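Home Features Rooms Storage Subscribe

2018-04-20
By Yiran Du

The Mudroom Gets a Plan

When Elovura opened its workshop in Arden, most of the calls were for bedroom closets. Those still come in, but the room people ask for first these days is the one by the back door.

The company builds and installs storage for entryways, laundry rooms and garages. A typical job starts with a home visit and a tape measure. The designer asks who lives in the house, which door they use and where things land when they come in. Drawings follow, then a second visit to go over them. Installation takes 2 days for most mudrooms and a little longer if the floor has to be leveled.

Older houses in Arden were built with narrow back halls, and a standard bench will block the door. Elovura cuts its benches shallower for those homes and runs the cabinets up to the ceiling. One house on Song Street had a hall just 211 centimeters long. It now has four hooks, a bench with a lift-up seat and a tall cupboard for brooms. 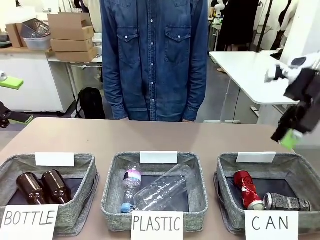
Open shelves cost less than drawers, and they are what the designers suggest for families with small children. Drawers get overfilled and then stop closing. A shelf at knee height will take a row of baskets, and a basket can be carried to wherever it needs to be emptied. Labels help more than most people expect. Plain paper signs in capital letters, with BOTTLE on one gray fabric basket and PLASTIC on the next, are enough to get the recycling sorted before it reaches the garage.

Prices depend on the wood and the hardware. A single bench with hooks starts at $190, not counting installation. A full wall with doors can pass $2,000. The Nerik line of hinges and rails adds to the bill, but the doors close softly and can be adjusted with a screwdriver.

Home visits are free within Arden. The spring schedule is filling up, and new customers should expect to wait until after April for a first appointment.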